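February 8, 2021
By Usha D'Souza
2 comments | 14 shares

Cleaning Out the Kitchen, Part Two

I said in the last post that I would write about the pantry shelves next. I'm doing dishes and storage first, as the shelves are still waiting on brackets. The pantry will be its own post.

Some of this is about plates and bowls and some of it is about what I decided to stop buying.

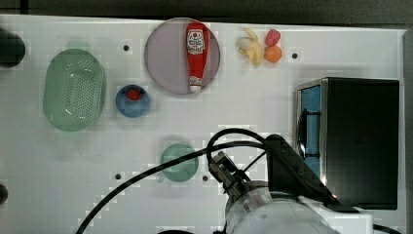
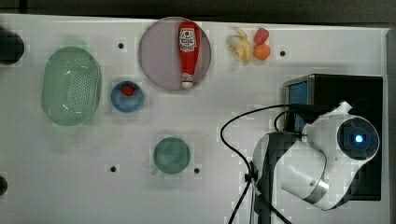
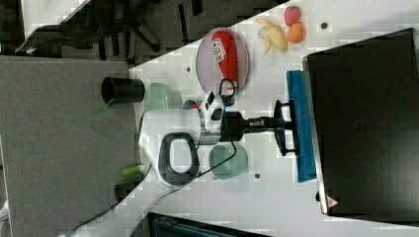 The kitchen in our apartment is small. It has one counter, one double cabinet over the sink, and a tall cabinet next to the refrigerator that was built for brooms. When we moved in I put the everyday dishes in the tall cabinet because it was the only one I could reach without a stool. That was a mistake and I lived with it for years. Every time I set the table I walked across the room and back.

Last month I took everything out and put it on the floor. I did one cabinet per evening. If you try to do it all in one day you end up at midnight shoving things back wherever they fit, and I know this from the last time.

I sorted by how often I use a thing. Daily things went over the sink. Weekly things went in the lower half of the tall cabinet. Holiday things went at the top of it. Anything I could not remember using since last May went into a box by the door. I closed the box with tape and wrote the date on it. If I need something out of it I can cut the tape, but so far I have not.

The hardest things to sort were the mixing bowls. I had a nested set from my mother, a second set from a store called Postico that closed, and several loose ones with no lids. I kept my mother's. The Postico bowls were nicer to look at but they slid around when I stirred anything thick. Saranya Pisharody from the second floor took them and says she puts a damp dish towel underneath, so they have a better home now.

Lids were next. I matched every container to a lid and got rid of whatever was left over. I store the lids standing up in an old letter sorter, which keeps them from falling over when I pull one out. The containers stack without them.

The refrigerator took an evening by itself. I had three open jars of mustard, all the same kind. The door shelves are now only for condiments, and I have a rule that a new bottle does not get opened until the old one is rinsed and in the recycling. My husband thinks this is too strict. He is the one who opened the mustards.

Fruit is out on the counter now. We used to keep it in the drawer at the bottom of the refrigerator and throw half of it away. Since it moved to the counter we eat it. Bananas go by themselves, away from everything else, or the pears go soft.

What I bought: one shelf riser, made by Cuvetti, and a roll of liner. The riser doubled the room over the sink. The liner I could have skipped. It curls at the corners and I have already trimmed it twice.

What I did not buy: the pull-out rack. I had it in my cart for 90 dollars and measured the cabinet one more time before paying. It was too deep by the width of the hinge. Measure with the door closed and then again with it open.

I also kept a list of what left the apartment, mostly for my own use. Two sets of bowls if you count the loose ones as a set, the bread machine, a fondue pot, a rice cooker with a dent in it, and more travel mugs than two people should own. The bread machine went to my cousin on Parka Street. The rest went to the donation counter at Sundaram, which takes kitchen things in the morning only. Go early, the line gets long and there is no place to set a heavy box down.

It has been three weeks. The daily cabinet is still in order. The tall cabinet is a little less so, mainly the lower half, where somebody has started putting grocery bags again. I moved the bags to a hook on the back of the door yesterday and we'll see how long that lasts.

If the brackets come this week I'll start on the pantry. I already know the flour needs a bigger bin, and the spices have to come down from above the stove, where they get too warm.

2 comments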